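Comparing a multi-finger gripper with a two-jaw gripper for a mixed food and tableware set
Community Help > Grippers and End Effectors > Selection and Testing

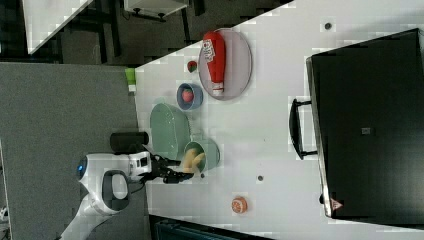
Question

Submitted by Chibuzor Adeleke
Status: Answered (3 replies)

Our teaching laboratory is evaluating two grippers for one white arm and would appreciate advice on how the comparison should be carried out. The first is a Flallel multi-finger gripper. The second is a Sumeo parallel gripper with two flat jaws. Both have been quoted by the same supplier, at $3,590 and $2,229 respectively, and the department will fund only one of them.

The test set consists of fruit and ordinary tableware. A typical layout includes a banana in a green bowl, a red fruit in a blue bowl, a ketchup bottle lying on a plate, and some larger pieces such as an oval dish and a black container with a looped handle. The multi-finger gripper is tried on the banana first, as the rim of the bowl restricts the approach.

To date we have recorded 227 attempts with the Flallel unit and have not yet mounted the Sumeo unit. Before the changeover in April, I would be grateful for guidance on the following points.

Should the objects be returned to fixed positions for every attempt, or should they be moved about?

Is it reasonable to score a grasp simply as a pass or a fail?

Does the difference in gripper length require the arm to be taught again from the beginning?

Reply 1 (accepted by the person asking)
Submitted by Hüsnü Aksoy

I carried out a similar comparison at the Bedden training centre and offer the following.

On positions, it is advisable to use both methods and to keep the results apart. Fixed positions permit a direct comparison between the two units. Varied positions show how each unit copes when the object is not where the program expects it. We placed small pieces of tape on the table and worked through five layouts in the same order with each gripper. Fruit should be replaced with fruit of similar size and ripeness. A soft banana will flatter a multi-finger gripper and will be marked by flat jaws, and the scores will then reflect the state of the fruit.

A pass or fail score is adequate for the bottle and the bowls. For the fruit I recommend four outcomes: not grasped, grasped and dropped, held with damage, and held without damage. Please also note whether the fingers touched the rim of the bowl. In our trials this was the most common fault, and a simple pass or fail sheet concealed it entirely. The bowl would travel several centimetres with the fruit still in it and the attempt would be entered as a pass.

With regard to teaching, the arm need not be taught again from the beginning. The tool centre point must be measured for each gripper and stored as a separate tool, and the payload value must be updated at the same time. If your positions were saved relative to the tool, most will carry over. If they were saved as joint angles, they will not, and the longer unit may strike the table at the first point. Run the program at reduced speed with a hand on the stop button.

I would also suggest that some of the Flallel attempts be repeated after the Sumeo trials have finished. Operators improve with practice, and the second gripper tested tends to receive the benefit.

Reply 2
Submitted by a member of the Erdem user group

Two flat jaws will be suitable for the bottle if they open wide enough. Check the stroke in the data sheet. We found that round fruit rolled out unless rubber pads were fitted. The pads are inexpensive and wear out quickly, so please order spares.

I am unable to comment on the banana.

Reply 3
Submitted by a guest

We bought the cheaper one and it has been satisfactory.

Follow-up from Chibuzor Adeleke

I thank all respondents. Our positions were saved as joint angles, so they will be saved again in tool coordinates before the Sumeo unit is mounted. The score sheet has been revised to the four outcomes, with an added column for contact with the rim. The earlier attempts will be kept on file but left out of the comparison, as rim contact was not noted at the time.

One point remains open. The handle on the black container has not been included in the scoring, and I have not decided whether lifting by a handle should be treated as a grasp or as a separate task. Further replies on this matter are welcome.

Related topics
Setting payload values after a tool change
Jaw pads for round produce
Storing more than one tool centre point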